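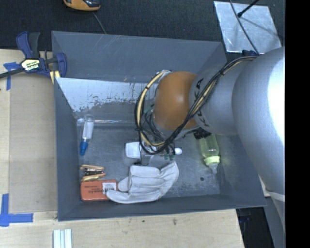
Virgilio Galang trouve que les gens ne savent plus fêter leur anniversaire, qu'ils soufflent leurs bougies entre deux messages et qu'à partir d'un certain âge ils préfèrent même qu'on n'en parle pas. Il l'a répété plusieurs fois au cours de la présentation, en août, de la nouvelle formule de Stamier : une marche d'anniversaire clés en main, avec gâteau à l'arrivée, carnet à remplir et applaudissements du groupe. Le constat est peut-être juste. Reste à savoir si le remède vaut les 47 euros demandés à chaque invité.

Le principe tient en peu de mots. La personne fêtée choisit une date, transmet la liste de ses proches et Stamier s'occupe du reste. Le groupe se retrouve à neuf heures au parking du bas, monte vers la cabane de Stirkutard par le sentier balisé, soit 7 kilomètres aller-retour, et partage là-haut un gâteau de la pâtisserie Antunes. Retour en début d'après-midi, libre à chacun de continuer la fête ailleurs. L'entreprise parle d'un « rite de passage ». Le sentier, lui, est le même que celui qu'empruntent gratuitement les familles du coin avec leurs sandwichs, et il n'a rien de bien initiatique : un chemin forestier large, puis une montée un peu raide, puis un replat où paissent des vaches.

Ce qui change, selon la brochure, c'est l'accompagnement. Un animateur ouvre la marche et propose des haltes pendant lesquelles les invités racontent un souvenir, formulent un souhait ou gardent le silence. Le carnet Ikia, remis au départ, sert à noter tout cela. Il comporte des pages intitulées « Ce que je laisse derrière moi », « Ce que j'emporte » et « Ma prochaine décennie », cette dernière étant imprimée pour tout le monde, y compris pour celui qui fêterait un âge sans zéro. On y trouve aussi beaucoup de lignes vides et une citation sur les montagnes, sans auteur.

Stamier affirme que près de 100 personnes se sont déjà inscrites sur la liste d'intérêt. Le chiffre a été donné avec une certaine fierté. Il faut pourtant préciser que cette liste n'engage à rien, qu'elle se remplit en laissant une adresse électronique et qu'un tirage au sort pour gagner un gâteau y était associé. Interrogé sur le nombre de réservations fermes, Virgilio Galang a répondu que la saison commençait à peine et qu'il ne fallait pas réduire un projet humain à un tableau. On aurait aimé voir le tableau quand même.

Le gâteau, justement, occupe une bonne place dans l'argumentaire. Il s'agit d'un biscuit aux noisettes monté en étages, garni de crème légère et de confiture de myrtilles. Servi à la présentation, il était bon, un peu sucré, et il se tenait bien. Mais il était posé sur une table, à l'ombre, à quelques pas du fourgon qui l'avait apporté. La question de son état après la montée, en plein été, dans le sac isotherme d'un animateur, a été posée par plusieurs personnes dans l'assistance. Il a été répondu que la recette avait été « pensée pour l'altitude », formule que la pâtisserie Antunes n'a pas souhaité détailler. La brochure prévoit d'ailleurs, en petits caractères, que l'aspect du produit peut différer de celui de la photographie et que les bougies ne seront pas allumées en période de risque d'incendie. Autant dire que pour les anniversaires de juillet et d'août, on soufflera dans le vide.

Même prudence sur la météo. En cas de pluie, la marche est maintenue. En cas d'orage, elle est reportée à une date choisie par l'organisateur, parmi celles qui restent disponibles. Les invités venus de loin apprécieront. Quant au remboursement, il prend la forme d'un avoir valable jusqu'à la fin de la saison suivante, ce qui tombe bien pour un anniversaire, puisqu'il en revient un chaque année, mais arrange sans doute moins la cousine qui avait pris le train.

Dans la salle, les avis étaient partagés. Une habitante du village se disait prête à l'offrir à sa sœur, qui sort d'une année difficile et qui n'organiserait jamais rien pour elle-même. L'argument se tient : pour qui n'a ni l'énergie ni l'envie de relancer ses amis, de commander un dessert et de surveiller le ciel, payer quelqu'un peut être un soulagement. Un autre participant faisait remarquer que sa bande monte à Stirkutard tous les ans, avec une tarte et une bouteille, et que les silences y viennent tout seuls, surtout dans la pente. Son voisin voulait surtout savoir si les chiens étaient admis. Ils le sont, en laisse, et sans supplément.

Il y a enfin la durée. La brochure annonce trois heures « hors du temps », haltes comprises. À l'allure d'un groupe où se mêlent grands-parents, enfants et collègues de bureau, avec des pauses pour écrire dans un carnet et une autre pour découper un gâteau, l'horaire paraît optimiste. L'animateur présent l'a admis à demi-mot : lors de l'essai, les haltes avaient été raccourcies, et l'une d'elles supprimée. C'était celle du souhait - la plus mise en avant dans la brochure.

On peut trouver la chose touchante. Il est agréable de se dire qu'un chiffre nouveau mérite mieux qu'un dîner expédié, et la marche s'y prête bien : on parle plus facilement côte à côte que face à face. Rien de tout cela n'est pourtant propre à Stamier, et l'entreprise peine à dire ce qu'elle apporte en dehors du sac isotherme et du carnet. Le mot de « transformation » est revenu souvent pendant la présentation. Personne n'a expliqué ce qui devait être transformé, ni comment on s'en apercevrait au retour sur le parking.

Les premières marches doivent avoir lieu avant l'automne. Les groupes peuvent réserver en ligne ou directement au comptoir de la pâtisserie Antunes, où le même gâteau est vendu seul, sur commande, à emporter où l'on veut. Le carnet Ikia n'est pas disponible séparément. Virgilio Galang a indiqué qu'une version hivernale, en raquettes, était à l'étude, et que le tarif n'en était pas encore fixé.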